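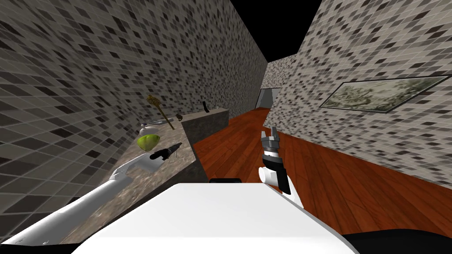

How to try a kitchen robot in simulation before it joins your team

At Alora we prepare lunches for offices, and since last year we plan which parts of the prep work can go to a two-armed robot. Before we let it near the cooks, we practice everything in a simulated kitchen. I write down our steps for other small kitchens who want to do the same.

Step 1. Ask the people first. Sit with the cooks and let them name the jobs they would like to give away. In our case it was fetching: taking a fruit or a tool from the counter and handing it over. The cutting they wanted to keep, and I think this was a wise choice.

Step 2. Build a narrow room. A real prep kitchen is never wide, so the simulated one should not be wide either. Put the stone counter along one wall and leave the floor free on the other side. Our room file is called Femow and it has 13 versions by now.

Step 3. Put too many things on the counter. A lime alone is easy. A lime beside a bowl, a spoon and a tool with a black handle is closer to a working day. We also add objects that do not belong in a kitchen – a golden scepter, for example – so the robot meets shapes it was not prepared for.

Step 4. Run the same pick many times and write down every result, also the ugly ones. Look from close to the gripper too, where you see how far apart the fingers are and what is near them.

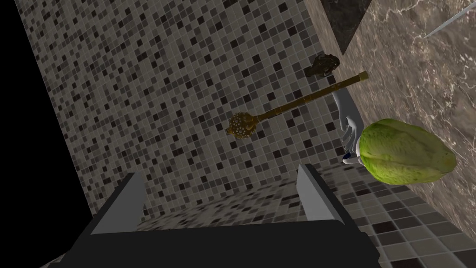 Plasico, Jan 3, 2018

Update after the winter break. We made 196 runs at the Plasico site and I must correct my advice about speed. Start slow. The cooks who watched the fast runs on the screen said they would not like to stand next to it, and this matters more than to save a few seconds.

Step 5. Decide who has the right to stop it. With us every person on the shift has it, including the newest one, and must not explain why.

Step 6. Change the job descriptions before the robot comes. Somebody has to clear the counter for it and check what it hands over. This is work, so write it in the shift plan and pay for it. We reserved 3 hours per week.

Step 7. Repeat the pick at the counter with one arm only and keep the other arm raised, gripper open. It is easier to follow for a person who learns to supervise.

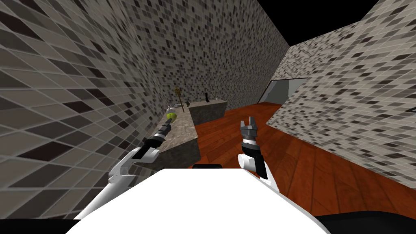

Rusu wrote to us that in their kitchen the fetching was the only moment when the older cooks could walk a little and talk with the others, and after it was automated they stood at one place the whole morning. They now rotate the stations every hour, and would advise to plan this from the first day.

I added it to our own plan for February, as Step 8: rotate the stations. If you use our room file, please take the newest version, the older ones have a wrong counter height.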